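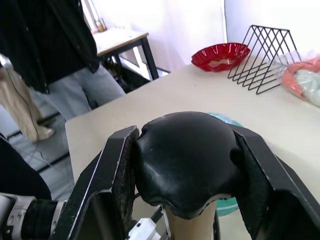
Finger pads are consumables, and the rules most labs follow do not treat them that way. The usual checklist for a tabletop manipulation cell covers the emergency stop, the speed limit, the calibration of the wrist camera and the storage of logs. Pads get one line, if any: "inspect regularly." I would like to see that line replaced with a number.

The case for a number is simple. A parallel gripper holds an object by friction, and friction depends on the state of the pad surface. A worn pad needs more closing force to hold the same load. Software that sets force by a fixed table does not know this. The operator sees a few more slips per session, raises the force, and carries on. By the time someone writes "pads worn" in the log, a month of recordings has been made with a contact condition that was never written down.

At Stuvport we ran a small check in February. One pair of pads was used for 400 grasp cycles on rubber and cardboard items, with a pull test every 20 cycles. The pull force at first slip stayed flat for the early part of the run, then started to fall at cycle 188. The pads did not look different on that day. Visual inspection, the only method our written procedure asked for, would have passed them.

Casimiro Mateos has argued on the Nodex mailing list that cycle counts are a poor basis for a rule, given that wear depends on what is being gripped. Smooth rubber is gentle on a pad and cut cardboard is not. He is right about the mechanism. I disagree about what follows from it. A pull test takes almost 9 minutes, setup included, and it measures the thing we care about. The cycle count only has to say when to do the test. It can be set low for abrasive objects and relaxed later if the results allow it.

The draft circulated by the Lorente working group comes close to this. Section four asks for a "defined interval" but leaves the interval to the site, and it does not require the result to be stored with the data. The second gap is the more serious one. Anyone who trains on recordings from several sites should be able to filter by pad condition, and today that field does not exist. Mabli Phillips proposed adding it at the Mamthorpe meeting, along with pad material and date of fitting. The objection was the extra work for operators. Three fields filled in once per pad change is a small amount of work.

I would also drop the word "regularly" from the draft wherever it appears. It cannot be audited. A procedure should name the interval, the test, the pass value and the person who signs for it. Sites that cannot yet state a pass value should write "not established" in the box and submit the raw pull figures with the recordings.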